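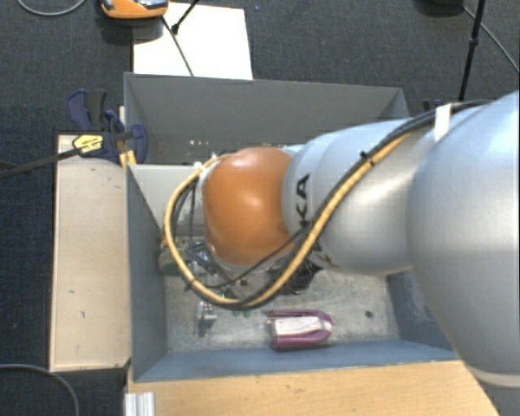
Zwischenbericht Juli an den Fördergeber
Vorhaben: Umstellung der Behälterlagerung und Kleinteilesortierung, Standort Mernitz
Berichterstatterin: Llinos Trevor
Verteiler: Aled Craddock (Projektbetreuung), Beryl Dunmore (Mittelbewirtschaftung)

1. Stand der Arbeiten

Die Arbeitspakete 1 (Bestandsaufnahme) und 2 (Behälterauswahl) sind abgeschlossen. Arbeitspaket 3 (Einrichtung der Arbeitsplätze) läuft planmäßig, Arbeitspaket 4 (Umlagerung) wurde vorgezogen begonnen. Der Gesamtbestand umfasst nach Abgleich mit der alten Kartei 1.010 Positionen. Davon sind 500 in das neue Behältersystem überführt und mit Lagerort erfasst. Die Differenz zur Kartei betrug 43 Positionen. Sie geht überwiegend auf doppelt vergebene Nummern zurück und wurde von Buppha Nuchit bereinigt.

2. Behälter

Als Standardbehälter wurde ein offener, rechteckiger Behälter in Grau festgelegt. Deckel sind nicht vorgesehen, da die Behälter während der Sortierung durchgehend von oben zugänglich bleiben müssen. Die im Antrag genannte zweite Größe entfällt. Der Bedarf dafür hat sich bei der Bestandsaufnahme nicht bestätigt, die Sperrteile werden im vorhandenen Regal geführt.

Helle Rückstände an den Innenwänden sind bei der Eingangskontrolle eines Behälters als Mangel zu vermerken, soweit sie sich nicht trocken abwischen lassen. Die Kontrollliste wurde um diesen Punkt ergänzt. Ein Reinigungsmittel ist noch nicht freigegeben; die Anfrage an den Lieferanten Ceteo ist gestellt, eine Antwort steht aus.

3. Arbeitsplatz

Der Behälter steht während der Sortierung auf der Arbeitsfläche und wird nicht auf dem Boden abgestellt. Der dunkle, strukturierte Teppichboden bleibt entgegen der ursprünglichen Planung liegen. Ein Austausch hätte eine Räumung der Fläche erfordert und den Beginn von Arbeitspaket 4 verschoben. Nachteilig ist, dass herabgefallene Kleinteile auf dem dunklen Untergrund schlecht zu erkennen sind. Bis zur Entscheidung über eine helle Auflage wird der Boden bei Schichtende mit einer Handleuchte abgesucht.

Für die Beleuchtung wurden 2 Varianten erprobt. Bei direktem Licht von oben stören Reflexe auf blanken Metallflächen. Bei seitlichem Licht wirft die Behälterwand einen Schatten auf den Behälterboden. Sioned Maddocks stellt die Messwerte beider Varianten zusammen, die Auswahl wird im nächsten Bericht dokumentiert.

4. Umlagerung

Die Reihenfolge richtet sich nach Entnahmehäufigkeit. Zuerst umgelagert wurden Verbindungselemente und Kabelzubehör, danach Dichtungen. Offen sind die Gruppen Beschläge, Federn und Restbestände aus dem Außenlager Kemorham. Letztere sind nur teilweise beschriftet. Für unbeschriftete Positionen wird ein eigener Lagerort geführt, bis die Zuordnung geklärt ist. Eine Vermischung mit erfassten Beständen ist unzulässig.

Die Etiketten werden stirnseitig angebracht. Versuche mit Etiketten auf der Innenseite wurden eingestellt, die Ablösung nach mehrfachem Nachfüllen war zu hoch.

5. Abweichungen und Risiken

Die Lieferung der Trenneinsätze durch Wynne verzögert sich. Ein verbindlicher Termin liegt nicht vor. Gruppen mit sehr kleinen Teilen werden deshalb zurückgestellt, die übrige Reihenfolge bleibt bestehen. Auswirkungen auf den Endtermin werden derzeit nicht erwartet, sofern die Einsätze vor Beginn der Gruppe Federn eintreffen.

6. Mittelverwendung

Die Ausgaben für Behälter liegen im bewilligten Rahmen. Durch den Wegfall der zweiten Größe und den Verbleib des Bodenbelags werden Mittel frei. Es wird beantragt, diese in die Position Beleuchtung umzuwidmen. Die Begründung geht Frau Dunmore gesondert zu.

7. Nächste Schritte

Abschluss der Gruppe Beschläge
Entscheidung über Beleuchtung und Bodenauflage
Klärung der unbeschrifteten Positionen aus Kemorham
Rückmeldung Ceteo zum Reinigungsmittel

Rückfragen zum Bericht bitte an Llinos Trevor, montags erst ab Mittag erreichbar.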